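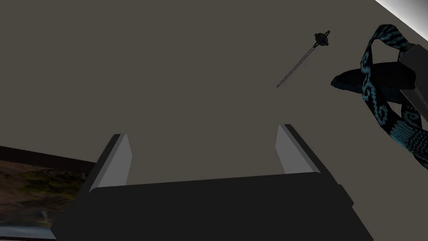 Shading is the change from light to dark across an object. It happens when different parts of a surface get different amounts of light. A part that faces a lamp gets more light than a part that faces away. On the block at the left, the top end is cut at a slant, called a bevel, and the bevel catches a small highlight. A highlight is a spot or strip that sends extra light toward your eye.

Flat and curved surfaces

A flat surface tends to have one even shade. A curved surface changes slowly from light to dark. Compare a cereal box with an orange. The box has a clear line where one side meets the next. The orange has no such line – its shade fades 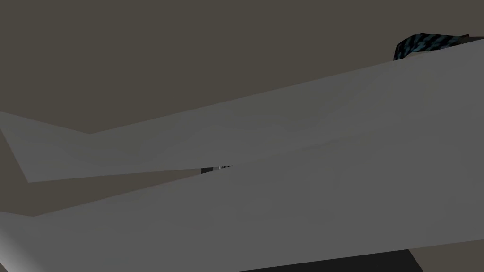 little by little as the skin turns away from the light. People who draw use both patterns. A sharp change in shade means an edge, and a slow change means a curve.

Shadows

A shadow is a place that light cannot reach directly because something is in the way. A small, strong light makes a shadow with sharp edges. Light that comes from many directions makes a soft shadow, or one too faint to notice. A cloudy sky works this way.

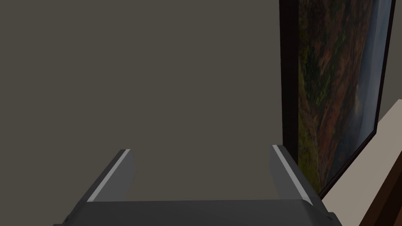

Dim, even light on a wall and a framed painting. There are no strong shadows.

Try it

You need a small box, a flashlight and a sheet of white paper.
Put the box on the paper in a dark room.
Hold the flashlight to one side and find the brightest face.
Raise the flashlight slowly until it is over the box. Watch the top face and the length of the shadow.
Draw the box in both positions, using only a pencil.

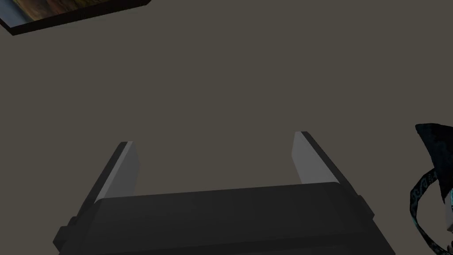
The top face of the gripper's wide base is a little lighter than its front face.

Words to know

Bevel: a slanted cut along an edge or end.
Face: one flat side of a solid shape.
Matte: not shiny.

Text by Corinne Begay
Updated 11 August 2025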